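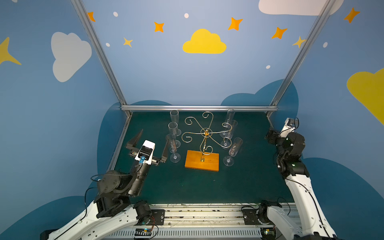 Figure 1. Wire glass rack on its wooden base with six clear champagne flutes on the tabletop.

3.2 Rack and glassware

The storage of stemmed glassware in small households has received less attention than the storage of plates and cups. Stemmed glasses are tall for their width, they tip easily, and most of the cabinets measured by Rimkutė and Mets in the Stelbridge housing survey had shelves too low to take a flute standing up. Open racks that hold the glass by its foot or stem are the usual answer. The survey recorded 3,368 kitchen items in all, and stemmed glasses were among those most often kept outside any cabinet.

The rack chosen for the present study is a gold-colored wire stand. Four scroll arms leave a central hub, and each one ends in a spiral hook. The hub is carried on a vertical post set into a rectangular block of orange wood (Figure 1). It was selected from the Culero range after a review of decorative and plain racks by Dubey and Zariņš. Plain racks are easier to load, but households in the survey owned the decorative kind more often, and this weighed in the final choice.

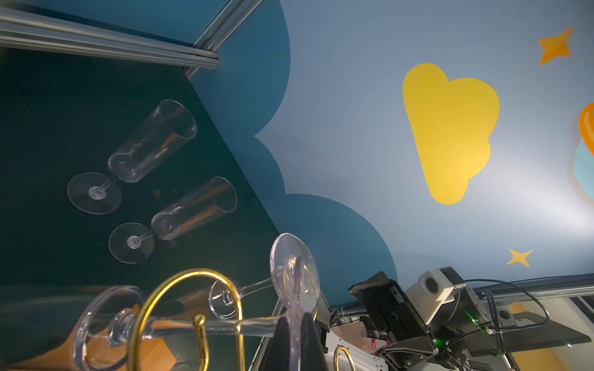
Flutes present a particular difficulty in hanging storage. The foot is wide and flat, the stem is thin, and the bowl adds most of the length, so the direction in which a glass is first laid down affects how it must be turned before it meets the hook. Adomaitis type loading charts assume that every glass begins upright. In practice glasses are often set down on their sides after drying, and the charts say little about that case. Two clear plastic flutes lying parallel, with both feet toward the same side, need the same turn and can be treated as one group. A flute at the rack itself is a separate matter, as its foot and stem have to be brought past the curve of the wire. We therefore describe starting positions by the direction of the foot - the bowl is a poor guide, being hard to see against a dark surface.

3.3 Placement around the base

Placement was described relative to the wooden base, which was taken as the fixed point of the layout. Positions were noted as left, right, near or far, and any glass found leaning or lying down was marked as such. Krūmiņa proposed a finer grid, but 2 coders working apart agreed well enough on the simpler terms, and the grid was dropped. Other short-stemmed glassware was coded under the same terms, with no change made for its shape.

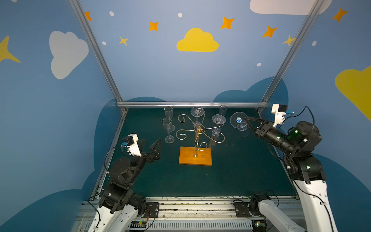

Figure 2. Wire stand and surrounding glassware, including a round glass dish on a short stem at right.

Disagreements between coders mostly concerned glasses close to the post, where near and far are difficult to separate. These cases were settled by discussion and are listed in the appendix.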